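I have been putting off packing for three weeks now, and if you know me at all you'll know that I love a trip and absolutely hate the part that comes right before it. I make lists. I make lists of the lists! And then the night before we leave I'm sitting on the floor at eleven o'clock with one shoe in my hand, wondering whether Sekeck in December is a boots kind of place or a sneakers kind of place. (Boots. It's boots.)

So this year I decided to do it differently, and I want to tell you how it went, even though the bag isn't zipped yet.

The first thing I did was get out every travel bag in the house. I own more of them than I thought, including a lovely old canvas one from Ó Gríofa that I bought on a rainy afternoon years ago and have used exactly twice, mostly because it weighs a ton before you put a single sock in it. I set that one aside with some regret and went with my blue Rikura backpack, which opens flat like a suitcase and fits under the seat on the train. It cost me 77 dollars on sale and I've never been sorry.

Then came the emptying. Have you ever really emptied a travel bag, all the way down to the little pockets? I found a museum ticket, two pens from a hotel in Lirum, a grocery receipt, and a button that doesn't belong to anything I own. I sat and read the museum ticket for far too long and had a nice little wander through that whole trip in my head, the ferry and the soup and the terrible mattress, and by then it was time to make dinner, so that was the end of the first evening.

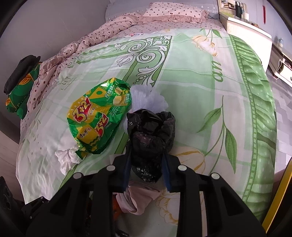

Biscuits, tissue and a black bag on the green and white sheet.

The second evening went better. I put on some music and made myself choose clothes by the day, with no "just in case" pile allowed. I'm a big believer in the just in case pile, so this hurt. But I went back through my notes from last winter and saw that I'd carried a dress and a pair of dress shoes for 284 miles and never once put them on, and that settled the matter. They're back in the closet where it's warm.

Snacks are another story. I will not be talked out of snacks. The train to Sekeck has a café car, but the last time I took it they ran out of everything except mustard before we'd even passed Lirum, and I've been bringing my own food ever since. Something salty, something sweet, an apple that I will carry the whole way and bring home again.

I also finally bought those little refillable bottles everyone keeps recommending, and I like them very much, although I forgot to label them and had to sniff my way through the set this morning to find the shampoo. Please learn from me and use a marker.

What's left is the sweater question. I have a thick gray one that takes up half the bag and a thin green one that doesn't, and the forecast changes every time I look at it. I'm leaning toward wearing the gray one on the train and just being too warm until we get there. If any of you have been up that way in winter, do leave me a comment and tell me what you wore!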